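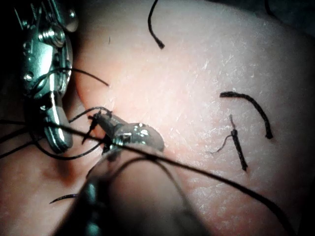 Can I tie a decent knot with somebody else's hands yet? Most of the time, provided I go slowly and keep my shoulders down.

3 March 2025. Home late, fed the cat, and I want to get this written before I fall asleep on top of it. It was suturing again at the surgical robotics club, and I had the controls for far longer than I deserved because Nazmiye Ersoy kindly gave me half her turn (she says she learns more by watching, bless her). Canan Gökçe wants 85 out of 100 from each of us before the Lastberg round, and my best so far is 17 short of that, so there is plenty to do! Still, I did get the wrap to sit properly on the jaw, and I was so pleased I said "oh!" out loud like somebody's auntie.
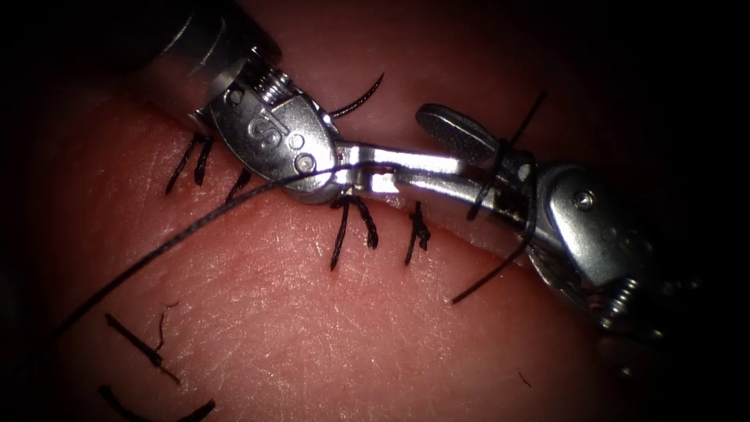 ## Things to remember for next time

Short tails on the loop. I keep leaving myself miles of thread and then chasing it all over the pad - Canan says to pull it through first and wrap second, and I nod and then do the opposite. Also ask her about the Değirmenci notes, which I promised to return and have mislaid.
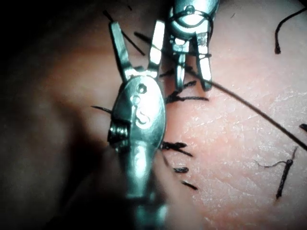
My real trouble is tidiness, and it has been since I joined in September. I fuss so much over the knot itself that I forget the judges look at the whole pad, and a curled scrap of thread left lying off to the side of the stitches, like the one near the lower right, is just the sort of thing Caltdale lost marks for last year. Nazmiye thinks we should stop and clear up after each stitch, and I think she is right, though it will make me slower still. I shall try it with her next time, and bring biscuits.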